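Collecting Demonstrations in Simulation for a Grasp-and-Place Policy

Last updated Sunday, October 6, 2024
Written by Kyriaki Raptis. Reviewed by Setsuko Ikeda.

On this page
Before you start
Set up the task file
Randomize the scene
Record episodes
Check what you have
Filter and export
Problems we have seen

Before you start

You need a working install of the Orness simulator, a teleoperation device, and the Skivden recorder. A space mouse is fine for slow pick-and-place work. If your task needs wrist rotation during the approach, use a six-axis controller instead, as most operators stall when they have to switch modes halfway through a reach.

Disk use depends mostly on image resolution and episode length. Record a short test session first and multiply.

Set up the task file

Copy the template task and rename it. Three fields must be edited before anything will run:

task_name: lowercase, no spaces
success_check: the function that decides whether an episode counts
max_steps: the cutoff for one episode

Set max_steps to 500 for single-object tasks. Longer limits let operators wander, and the idle motion ends up in the training set. If your operators are new, raise the limit during practice and lower it again before the real session.

Write the success check against object poses. Do not use contact flags alone. A finger brushing the target sets the flag for a few steps, and the episode is then saved as a grasp.

Randomize the scene

Open the Dulow panel and turn on the following groups one at a time, reloading between each:

Surface texture
Lighting direction and strength
Target object and pose
Distractor objects
Camera offset

Draw surface textures from the full set, including busy ones such as veined stone. A policy trained only on plain gray tables tends to fail on the first patterned one. Put distractors partly inside the camera view as well as fully inside it. The placement tool has a margin setting for this; a negative value pushes objects past the image border.

Transparent containers need one extra step. Turn on sorted blending in the render settings, or objects behind a clear wall may be drawn in the wrong order. Check this from the wrist view, where the gripper is close to the container and errors are easiest to spot.

Keep the random seed in the episode header. The recorder does this by default, but the option is lost if you load a task file made before January.

Record episodes

1. Start the simulator and wait for the physics warm-up to finish.
2. Start the recorder. The status line should read READY.
3. Press the start key, then move. Do not move first.
4. Approach the target at a steady speed. Pause briefly with the fingers on either side of it, then close.
5. Complete the task and hold still until the recorder saves.
6. Press reset. A new scene is drawn.

Work in blocks of 20 episodes, then stop and rest your hand. Ikeda compared early and late blocks from the same operators and found that path length grew when breaks were skipped.

If you make a small error and recover, keep the episode. Recoveries are useful. If you knock the target out of reach, press discard and move on. 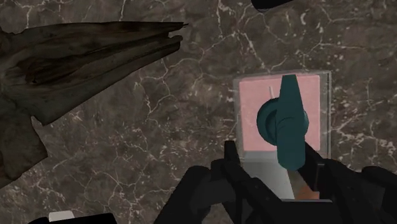

Operators should work from the wrist view for the last part of the approach and from the fixed view for everything before it. Both streams are recorded either way. Agree on one gripper opening width for the approach and keep to it across operators, or the policy will learn an average that suits no object well.

Check what you have

Run the summary script at the end of each session. It prints the number of saved episodes, the share that passed the success check, and the spread of starting poses. Our current Böttcher set holds 3525 episodes, of which 1445 include at least one distractor within reach of the gripper.

Look at the pose plot by eye. Gaps near the table corners are common and are usually caused by operators discarding hard starts.

Filter and export

Drop episodes with a frozen camera stream, a missing seed, or a gripper command that never changes. Trim still frames from the start of each episode but leave the hold at the end. Then export with the joint and end-effector actions both included. Converting later is slow.

Problems we have seen

Recorder stuck on WAIT: the camera names in the task file do not match the simulator.

Fingers pass through the container wall: the collision mesh is missing or set to visual only.

Success check never fires: units. The simulator reports meters.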